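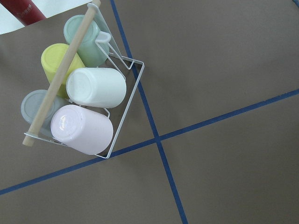
Ruba Hattar wrote back after last week's handout that team orders are simply part of racing, that every engineer in the paddock knows it, and that a course on motorsport governance wastes an hour by pretending there is a question to answer. Fine. Let's see how much of that survives a close look.

Home | Syllabus | Handouts | Readings | Office hours

Handout 5: Team orders and who they are supposed to help

Start with the usual defense. A team enters two cars, pays for two cars, and so may decide which of them finishes ahead. I have read this argument many times and I still can't find the step where the paying spectator agreed to it. The team owns the cars. Whether it also owns the result is the thing to be proved, and the defense tends to assume it on the first line.

Terms we will use

Direct order: the driver is told to let the teammate by. Easy to spot, easy to write a rule against, and for that reason less common than the fans think.

Coded order: "your teammate is faster," "save the tires," "think of the long game." The wording is harmless. You need the lap times next to it before you can say much.

Strategic order: nothing is said on the radio at all. One car gets the early stop and the other is left out on dead tires. I would argue this is the form that matters most, and it is the one that rules are worst at catching.

Working case for class

Two drivers, Handetti and Fuletti, race for the Bitar team. With 20 laps left Handetti leads Fuletti by 3 seconds. Bitar brings Fuletti in first. He comes out into clear air, goes quicker on fresh tires, and is ahead once Handetti has made his own stop. Bitar says afterward that it was covering a threat from the Standatum car behind.

Before you decide what you think, write down what you would need to know:

- How far back was the Standatum car, and could it have gained a place by stopping first?
- Which driver was told about the plan, and when?
- What did the team do the last time it was in this spot?
- Where did each driver stand in the points?

Most of you will want to jump to the points. Be careful there. If Fuletti was 13 points ahead of Handetti, that gives the team a motive, and a motive isn't evidence of an order. The same call could come from a nervous strategist reading a bad forecast. Then again, "we were only covering the car behind" costs nothing to say and is very hard to check from outside, so I wouldn't hand out much credit for it either.

On bans

People keep proposing a full ban. I doubt it would do much. A ban on words gets you better codes. A ban on outcomes would mean stewards guessing at intentions on a Sunday afternoon with the podium waiting. Publishing all radio traffic sounds better, but teams can settle things in the morning meeting, where there is no radio.

Hattar's point does have something in it: a habit this old won't go away by rule. I don't see how that makes it right.

For next time: one page on the Bitar case, from the side you find less convincing. Quote the rule you rely on. Please don't send me forum posts as sources.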